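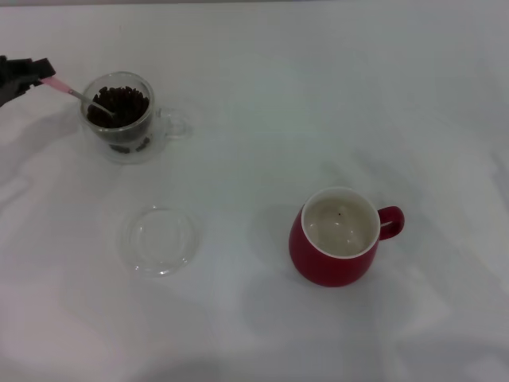 Die vorliegende Projektarbeit untersucht, wie gleichmäßig sich geröstete Kaffeebohnen von Hand mit einem Löffel portionieren lassen. Ausgangspunkt war eine Anfrage des Cafés Pleketti, in dem Bohnen für einzelne Zubereitungen bislang ohne Waage entnommen werden. Das Vorhaben wurde im Rahmen des Moduls »Arbeitsabläufe in der Gastronomie« an der Fachschule Holloway durchgeführt und im Februar abgeschlossen. Als Vorratsgefäß wurde ein doppelwandiges Henkelglas gewählt, das in Abbildung 1 fast bis zum Rand mit dunkel gerösteten Bohnen gefüllt ist; entnommen wird mit einem langen Löffel mit hellrosa Kunststoffgriff. Der Tisch war mit einem weißen Tuch bedeckt.

1 Fragestellung

Zu klären waren zwei Punkte. Erstens sollte festgestellt werden, wie weit von Hand entnommene Portionen von einem Zielgewicht von 18 g abweichen. Zweitens war zu prüfen, ob der Füllstand des Glases die Entnahme beeinflusst. Geschmackliche Fragen sowie der Mahlgrad waren ausdrücklich nicht Gegenstand der Arbeit.

2 Material

Verwendet wurde eine dunkle Röstung der Rösterei Killar in zwei Beuteln zu je 1.000 g. Beide Beutel stammten aus derselben Charge und wurden unmittelbar vor Beginn der jeweiligen Messreihe geöffnet. Gewogen wurde auf einer Küchenwaage mit einer Ablesbarkeit von 0,1 g. Die Portionen wurden in flache Schalen gegeben, deren Leergewicht zuvor notiert worden war.

Die Entscheidung für ein durchsichtiges Gefäß geht auf einen Vorschlag von Stefaniia Semeniuk zurück. Ein Vorversuch mit einer Keramikdose hatte gezeigt, dass die Teilnehmenden den Füllstand schlecht einschätzen konnten und wiederholt auf den Boden der Dose stießen. Die doppelte Wand erwies sich in der Praxis als nicht ganz unproblematisch: Von der Seite betrachtet wirkt der Inhalt je nach Blickwinkel verschoben, sodass der Füllstand stets von oben abgelesen wurde.

3 Durchführung

An der Messreihe nahmen 12 Personen aus zwei Jahrgängen teil. Elf von ihnen entnahmen je acht Portionen, eine Person entnahm neun. Insgesamt lagen damit 97 Portionen vor. Während der Entnahme war die Waage verdeckt; die Ergebnisse wurden den Teilnehmenden erst nach der letzten Portion mitgeteilt. Das Protokoll führte Noemi Obi, die Wägung übernahm Reginald Kapoor.

Gehäufte Löffel waren zugelassen. Bohnen, die auf das Tuch fielen, wurden nicht zur Portion gezählt und in den Vorrat zurückgegeben. Nach jeweils vier Portionen wurde das Glas wieder aufgefüllt.

4 Untergrund und Beleuchtung

Das weiße Tuch wurde eingesetzt, um heruntergefallene Bohnen rasch auffinden zu können. Es lag nicht völlig glatt. In den Falten entstanden weiche graue Schatten, die das Auffinden jedoch nicht erschwerten. Ein fester Weißabgleich wurde aus Zeitgründen nicht vorgenommen. Farbangaben zum Röstgrad wurden deshalb ausschließlich der Chargenangabe der Rösterei entnommen.
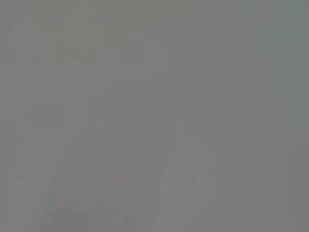 Abb. 2: Unscharfe Graufläche, rechts etwas kühler im Ton.

5 Ergebnisse

Die 97 Portionen wogen zusammen 1.688 g. Daraus ergibt sich ein Mittelwert von 17,4 g, der 0,6 g unter dem Zielgewicht liegt. Die leichteste Portion wog 14,9 g, die schwerste 20,3 g. Bei vollem Glas fielen die Portionen tendenziell größer aus als kurz vor dem Auffüllen. Drei Teilnehmende gaben an, mit sinkendem Füllstand den Löffel steiler gehalten und dadurch weniger Bohnen aufgenommen zu haben.

Bei den Personen mit Berufserfahrung im Service war die Streuung geringer. Die Gruppe war allerdings zu klein, um hieraus eine belastbare Aussage abzuleiten.

6 Bewertung und Empfehlung

Für den laufenden Betrieb im Café Pleketti wird empfohlen, das Vorratsglas mindestens zur Hälfte gefüllt zu halten und jede Portion auf einer Waage zu kontrollieren. Ein Löffel mit kürzerem Stiel könnte die Handhabung verbessern; ein entsprechendes Modell des Anbieters Trirell stand während der Projektlaufzeit nicht zur Verfügung. Offen bleibt, ob sich die Ergebnisse auf hellere Röstungen übertragen lassen.

Projektgruppe: Noemi Obi, Reginald Kapoor, Stefaniia Semeniuk, Sinéad Carroll (Auswertung)
Betreuung: Shoshana Mercado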